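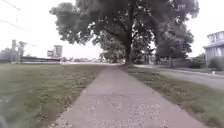
Walk with grass growing right up to the slab, grit on the concrete

Wurnar Walk Edger, long handle
Item no. 955
$74 each
In stock, ships from the Flallulard shop

Manual edger for sidewalks, front walks, driveways, patio slabs. Anywhere lawn meets concrete. Push it along, wheel rides on the slab, disc cuts down beside it. No gas, no cord, no battery. Star disc and rubber wheel on one axle, same idea as the old ones your grandfather had in the garage but with a decent handle on it.

Best on straight runs. Long straight public sidewalk is what it likes most, you get a rhythm going and can do a whole side without stopping. Curves OK if they are gentle. Tight curves around flower beds, get the half-moon (see bottom of page).

What's in the box
Edger head, assembled, with disc and wheel
Handle in two pieces, with the bolt and wing nut
Spare cotter pin
Instruction sheet (one page, sorry about the small print, new one coming in October)

Specs
Disc: carbon steel, star pattern, can be sharpened with a plain flat file
Wheel: solid rubber, won't go flat
Handle: ash, made for us by Siregar, oiled not varnished
Cross grip: 14 inches wide, so both hands fit with gloves on
Cutting depth: adjustable, three settings
Color: green head, plain handle
Assembly: yes, one bolt. Wrench not needed.

Which depth setting
Shallow for a walk that gets edged every couple of weeks. Middle for most people. Deep for the first pass on a walk that has been let go, but go over it on middle first or you will be leaning on it and swearing. If there is already bare dirt along the slab on one side you may only need shallow there, or nothing at all. Often the two sides of a walk are completely diffrent. Lawn side mowed short, street side left long. Do the short side first, it's quicker and you see how the disc is cutting. 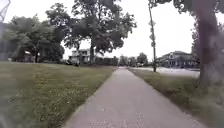
Lawn and clover on the left, ragged edge on the right. Shaggier strip by the street.

Grass on the street strip tends to creep. It lays over onto the concrete and roots in whatever dirt has collected there, and the mower just rides over it. Edger cuts through the mat, then you peel it off with a flat shovel. First time on an overgrown walk expect a lot of it. Have a wheelbarrow or a couple of yard bags ready before you start, not after.

Clover: cuts fine. Soft stems, goes through easier than grass. You don't have to get rid of clover to have a clean edge. We get asked this a lot.

Tree roots: stop. Lift the edger over and start again on the other side. Big shade trees close to a walk will have roots near the surface and the disc is not an ax. You'll bend a point on the star, and it's not good for the tree either. Bent points are not covered (see below).

Gravel and grit: sweep first. Loose grit on the slab gets under the wheel and the wheel hops, then the cut line wanders. Two minutes with a push broom. Any broom. We sell one, the Mivov 24, but the one you have is fine.

Soil: works best a day after rain. Bone dry clay is hard going, sandy soil is easy but the edge crumbles back sooner so you'll be doing it more often.

Care
Knock the dirt off. Wipe the disc. Drop of oil on the axle now and then. File the points when it starts tearing instead of cutting, we file the shop one every 500 feet or so of walk on sandy ground, less often on clay. Hang it up, don't leave it standing in wet grass. Handle likes a rub of linseed oil once a year.

Warranty
Head and axle, five years. Handle, two years against splitting. Disc is a wear part, not covered. Replacement discs in stock, order as item 955-D, same pin.

Shipping
Goes out in a long flat carton. Orders in by noon ship same day if we're not swamped. No PO boxes, carton is to long for them. Pickup at the shop is free, ring the bell at the side door.

Questions we get

Left handed? Works either way. Turn around and walk back the other direction if you like the slab on your other side.

Does it work on brick or pavers? On a tight, level row, yes. Wheel needs a flat surface. Old tilted bricks, no.

Can I edge the curb side too? Yes if the curb top is wide enough for the wheel. Watch for cars, wear something bright.

How is it next to a gas edger? Slower. Quieter. Doesn't throw stones at parked cars. For one house and the sidewalk in front of it we'd take this. For a whole block every week you want an engine.

My handle is loose. Wing nut. Ash shrinks a little the first summer, snug it up.

Goes with
Wurnar half-moon edger, for curves and beds
Mivov 24 push broom
Flat shovel, short handle, for lifting the cut strip
Replacement disc 955-D

Bulk orders for parks crews and apartment grounds, write to Anneliese Heitmann at the shop and say how many and where to. She'll get back to you with a price, carton count and freight. Please don't put bulk orders through the cart, it charges shipping on every single one and then we have to refund it.

Page updated 20/08/2025. Price good while current stock lasts.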